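Background performers and stand-ins, "Flurkgate", second series

Reference 563

Nenby is casting background performers and stand-ins for the second series of the television drama "Flurkgate". Principal roles are cast and are not part of this call. Filming takes place at the Soler stages and on location in Imdale, in two blocks. The first block begins in December. Applicants may apply for one block or both, and should state which on the form.

The series continues the story of the Flurkgate county prosecutor's office and the families involved in the dam case. Most of the background work is in the courthouse set, the newspaper office and the ferry terminal. Performers in the courthouse scenes appear in the same seats across several episodes, so availability matters more here than previous experience.

Roles open

Jurors and alternates. Adults of any age. Must be available for every courtroom day in the block applied for. Hair length, hair color and facial hair may not change between the first costume fitting and the release date on the contract. This includes trims.

Courtroom public. Adults of any age. Some continuity of seating applies. Jackets and coats are supplied by wardrobe; shirts, pants and shoes are your own unless you are told otherwise at the fitting.

Newspaper staff. Must be able to type, sit and walk on cue without looking at the camera. A few performers in this group will be asked to hold phone conversations in the background, mimed, with no sound.

Ferry passengers. Night work, outdoors. Calls start at 5 p.m. and may run past midnight. Performers in this group should be able to stand for long periods and manage a metal ramp in ordinary shoes.

Stand-ins. Stand-ins replace principal cast during lighting and camera setup. They do not appear on screen. Height and skin tone are matched to the actor, and wardrobe will provide a garment in the same color as the costume for the scene. Prior set experience is required for this role only.

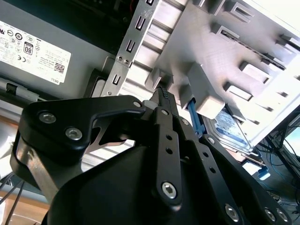
Stand-ins work the full crew day and are on call from the first setup. They watch the rehearsal from beside the camera, note each stop and turn the actor makes, and repeat it at the same speed until the director of photography is satisfied. Marks are taped on the floor in a separate color for each character. A stand-in who is unsure of a mark should ask the second assistant director before the setup begins.

Requirements

Applicants must be 18 or older on the first day of the block. Minors for the school scenes are being cast separately through their schools and should not use this form.

You must have the legal right to work and bring the original document to the fitting. Copies and phone photos are not accepted at the desk.

You must be able to reach the Soler stages by your own means. There is no shuttle to the stages. A bus runs from the stages to the Imdale locations and back on location days, and performers are not permitted to drive directly to location.

Visible tattoos on the face, neck or hands must be declared. They are not a bar to selection, but makeup needs to schedule the cover time.

Performers who appeared in the first series must say so and name the scene if they remember it. Anyone seen clearly as a witness or a police officer in the first series cannot be placed in the courthouse.

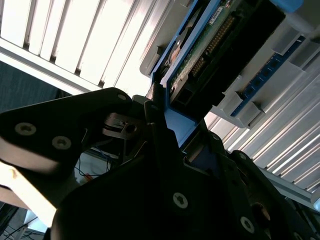
Pay and conditions

Background performers are paid a flat day rate with overtime after the contracted hours. Stand-ins receive a block fee of 3,000, paid in two installments, the first at the midpoint of the block and the second after wrap. Day rates are listed in the contract sent with the offer.

Fittings are paid at a reduced rate. Travel to the fitting is not reimbursed. A hot meal is provided on every shooting day, and dietary needs should be entered on the form, not raised with the caterer.

Phones are collected at the holding area and returned at each break. Photographs of sets, costumes, call sheets or script pages may not be taken or posted. The verdict scenes are shot in more than one version, and performers will not be told which version is used. 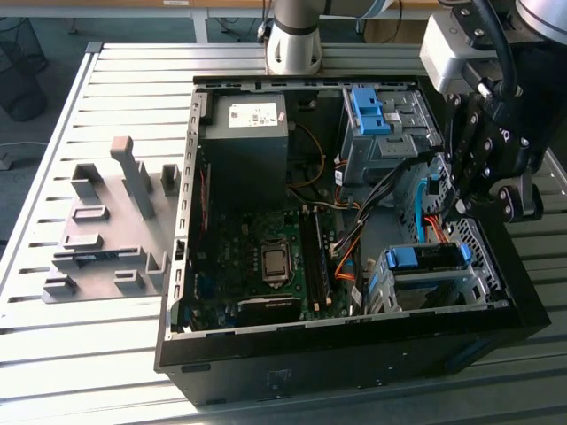 Open computer tower on a slatted metal worktable.

How to apply

1. Complete the form on the Nenby casting page. Enter reference 563 in the first field. Forms without a reference go to the general file and will not be read for this production.

2. Attach a head-and-shoulders photo and a full-length photo. Plain wall, daylight, no hat, no sunglasses, no filters. Hair should look as it does now.

3. Enter height, collar, chest, waist, inseam and shoe size. Have somebody else take the measurements. Wardrobe orders from these numbers.

4. List every date in the block on which you are not available. One missing date is acceptable for courtroom public and newspaper staff. It is not acceptable for jurors.

5. Stand-in applicants should add a list of productions worked on, with the department contact for each.

Successful applicants receive an email with a fitting time. Fittings are held at the Soler stages between 9 a.m. and 4 p.m. If the time offered is not possible, reply to the same email and another will be sent once. Applicants who are not selected for the first block are kept on the list for the second without reapplying.

Questions about the form may be sent to Bhupendra Nautiyal in the casting office. Questions about the plot will not be answered.

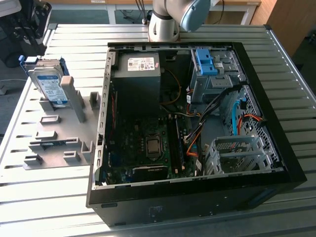
Venkatesh Rao
I was in the public gallery in the first series, back row, never in focus as far as I could tell. Does that rule me out for the jury or only if I was a witness?

Bhupendra Nautiyal
Gallery is fine. Name the scene on the form and we will check it against the footage before the fitting.

ferryfan
Is the terminal covered or are we out in the rain all night

Bhupendra Nautiyal
The ramp is open. The waiting hall has a roof and is used as holding between setups. Bring thermal layers that fit under a coat.

M. in Imdale
Need a haircut badly. If I get it cut before the fitting and send a new photo is that OK?

Bhupendra Nautiyal
Yes, if the new photo reaches us before the fitting. After the fitting, no.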